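Chapter 2
Store Format and Customer Flow

A store format is the set of decisions a retailer makes on floor area, product range, fixtures and service. This chapter examines how those decisions affect the path customers take through a store and the amount they spend.

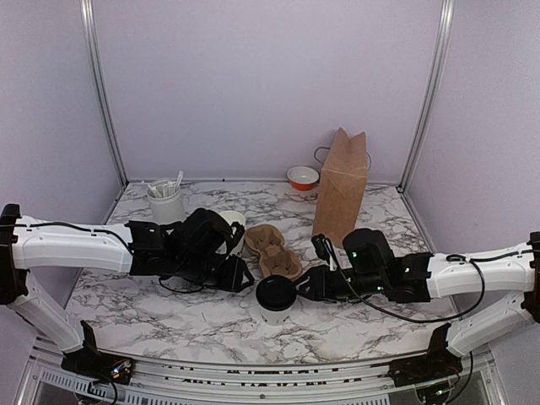
The main case is Firby, a housewares chain that operates 128 stores. In August the company opened a smaller format in Prelska, with wider aisles and a single service desk near the entrance. Sales per visit are compared with those of the older Kwan branch.

Students should review the terms "footfall," "conversion rate" and "dwell time" before starting Section 2.1. Exercises begin on page 199.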